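May 7, 2022

Gripper day! I've been looking forward to this all week, and I stayed so late that I'm writing with cold noodles in my lap.

Morning: the old Bralis

Started with the Bralis so I'd have something to compare against. Hard jaws, quick to close, and it still can't hold anything round unless I line it up perfectly. I ran 15 picks on the bowls and swore at two of them. The controller dropped its connection again, same message as in April, and I lost half an hour to a cable I'd already swapped once. Fine. Coffee.

Then the Fledotum went on and I got silly about it. I love the thing. The blue finger stands up out of that orange ribbed bellows like something off a reef, and when you push on the tip with your thumb it gives a little and comes back. I kept doing it (push, let go, push). The wrist view is pretty good too, you get the finger and the tabletop beyond it, though the white housing eats up more of the bottom than I'd like. I want to try tilting the camera up a bit.

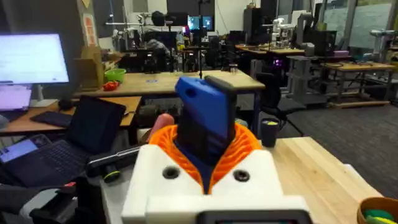
Evening: numbers and grumbles

The log says 1,428 grip commands since the counter was reset, and the bellows feels as springy as it did this morning. The black pad grips better than I expected on smooth plastic. Closing is slower than the Bralis, no way around it, and I still have to work out the force setting for the cup.

Tomorrow: Briseo controller, same bowls, same order. Charge the laptop!! Ask Yüksel for a spare pad.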